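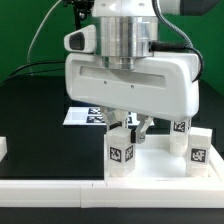
Letting agent wants 70 pounds for a "key administration fee"

lellik_road
Posted Nov 24, 2023

Moved out of a flat in September after 11 months. The agent has now sent a list of deductions from the deposit, and one of them is 70 pounds for key administration. I handed back both sets on the last day and have a signed receipt. Has anyone fought one of these?

Foley
Ask them which clause of the tenancy agreement it comes under. If they can't point to one, say you don't agree to it and leave it at that. The deposit scheme will look at it for free.

asel
I'd just pay it. I went through the dispute process over a carpet and it took 5 weeks, and they held the whole lot while it went on. Is it worth it for 70 pounds?

Foley
They shouldn't hold the whole lot. The part you both agree on can normally be paid out first. Only the disputed bit waits.

asel
Well, mine was held. Perhaps I ticked the wrong thing.

V Riquelme
I used to do check-outs for an agency. Charges like this went on the list as a matter of course and most came off when someone wrote back. Put it in an email, don't phone — you want the dates.

lellik_road
Thanks. There is also 250 for cleaning, which I half accept, as I didn't do the oven.

Foley
Half accept means offer half. Ask for the invoice first. Do you have the check-in inventory?

lellik_road
Yes, it says the oven was "used, some marks".

V Riquelme
Then quote that line back to them word for word.

asel
Fair enough, I'd argue the cleaning. I still wouldn't bother over the keys.

lellik_road
Email sent, both items in it. They say they reply within 5 working days.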